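Boltless shelving

Print this article
E-mail this article

Boltless shelving is a type of freestanding storage furniture assembled from steel uprights, horizontal beams and flat shelf panels without nuts or bolts. The uprights are perforated along their length, and each beam carries rivets or hooked tabs that drop into the perforations and lock under load. It is used in stockrooms, workshops, offices and homes.

Terminology

The terms "rivet shelving" and "clip shelving" are sometimes used for the same product, although clip shelving strictly refers to units whose panels rest on separate metal clips. "Slotted-angle shelving" is an older relative that uses similar perforated posts but is fastened with bolts.

Construction

A single bay has four uprights. In taller units each upright is supplied as two sections joined by a sleeve, which shortens the carton and allows the lower half to be used alone as a bench. Perforations may be round, keyhole or teardrop in shape. The keyhole form is the most common in light-duty ranges - the wide end admits the rivet and the narrow end holds it.

Shelf panels are made of particleboard, sheet steel or wire mesh. Steel panels are normally folded at the edges for stiffness. Finishes include galvanizing and powder coating, with white and gray the usual choices for rooms that are also used as workspace.

Load rating

Makers state a rating per shelf for an evenly spread load. A rating of 410 pounds, for instance, does not apply to a single heavy object placed at mid-span. Ratings also assume a level floor and a vertical frame. Heavy goods are placed low, and tall units are anchored to the wall.

Wall fixing

Anchors in exposed brick are set in the body of the brick or in the mortar joint, depending on the condition of each. Old, soft brick may crumble under a hammer drill, and drilling without hammer action is preferred. Where power outlets sit low on the wall, the unit is positioned so that plugs and cords remain accessible and are not pinched by the posts.

Use in shared rooms

In offices and studios, white metal units are often placed beside desks and tables and hold a changing mix of small items. Open sides leave bottles and other upright containers visible from across the room. 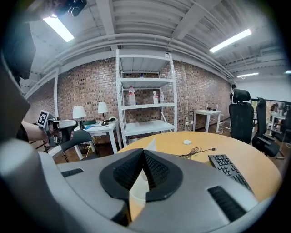 Product lines

The Zallo and Uvix ranges both use keyhole uprights, but their beams are not interchangeable because the hole spacing differs. Garba units have teardrop perforations and folded steel panels. The Hisetti system, designed by Onni Saarela, adds a rear brace that clips across the two back posts.

Maintenance

Beams are checked for full seating after a unit has been moved. Chipped coating is touched up to prevent rust, particularly at the feet, where plastic caps can trap water from floor cleaning.

See also: Pallet rack; Slotted angle; Wire shelving

Last revised July 27, 2023

Print this article
E-mail this article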